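Home Courses Handouts Timetable Contact

Search this site Go

24/04/2020
Posted by course office, Stustham

HOUSEHOLD SKILLS 2, HANDOUT: DRESSING A SHARED TABLE

Notes to go with the session. Bring these back in June, we use them again for the storage unit.

What we covered last time: cleaning order (top down, dry before damp), cloths, which cloth for what. If you missed it get the Graverus sheet from the shelf by the door.

Today = the table in a shared room. Not dining, not a desk. The one everybody walks past and puts things on.

1. Shape first

Round table, no head, no corners. Good in the middle of a room, bad against a wall (you lose the back half and it collects junk). Rectangular goes against the wall, round goes out in the open. Leave room to pull a chair out AND walk behind it. Check this with the chair pulled out, people always measure with it pushed in.

Armrests: check whether they go under the top. If they don't, the chair lives farther out than you planned.

2. Clear, then wipe

Everything off. Everything, incl. the vase. Put it on a side desk or the floor, not on a chair seat.
Damp cloth, with the grain if it's wood. Then dry cloth straight after.
Light wood shows rings. Dark wood shows dust. Pick your problem.
No spray straight on the wood, spray the cloth.

Husar oil is what we have in the cupboard. Thin coat, wipe off, leave overnight. Do not oil before a class.

3. What goes back

Start with the tall thing. Flowers, plant, lamp. Center on a round table, because people come at it from all sides. Check it from a chair, not standing up. If you can't see the person across from you it's too tall, cut the stems.

Sunflowers: heavy heads, need a vase with some weight in it. Strip any leaf that would sit under water. Change water every 2 days. Plain vase is best, the yellow does enough.

Then the low thing. A box, a tray, a shallow bowl. Gives loose stuff somewhere to go (pens, keys, matches). With a lid is better in a shared room. Keep it close to the tall thing so that the two read as a group, and the knob or handle should face where people come in.

Then soft stuff, if any. One cloth, folded, edges squared. Color that isn't already on the table. Blue with yellow is the easy one.

Then STOP. Most of the top should be bare. If theres no room to put down an open notebook you went too far. 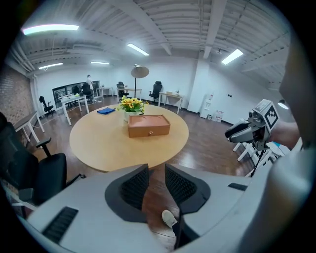

Course office, Stustham
Handouts and room bookings

Tall, low, soft: sunflowers in the white vase in the middle, wooden box in front of them, blue cloth folded over toward the far edge. Look how much of the top is left free. Also the wood tones, pale table and a box that's a good bit warmer. Both wood, not a match, fine together. Don't go hunting for matching sets.

Brick wall and brown floor count too. Room already has plenty of red and brown in it so the table can stay light. The white desk by the wall does the same job.

4. Budget bit

Two price lists for the exercise, Jevis (second hand) and Husar (new). Limit is 2000 for the table and chairs, 3000 if you include a desk. Vase, box and cloth come out of the same money. Write down what you left out and why.

5. For next time

- draw your own shared table from above, mark where people come in
- list what's on it now, cross out what doesn't live there
- one tall, one low, one soft. Swap one of them and say what changed
- read page 14 of the Graverus sheet, wood finishes, skip the part on varnish

Drawings can be rough, pencil is ok. Hand in at the start of class, not the end. Late ones go in the tray outisde the office.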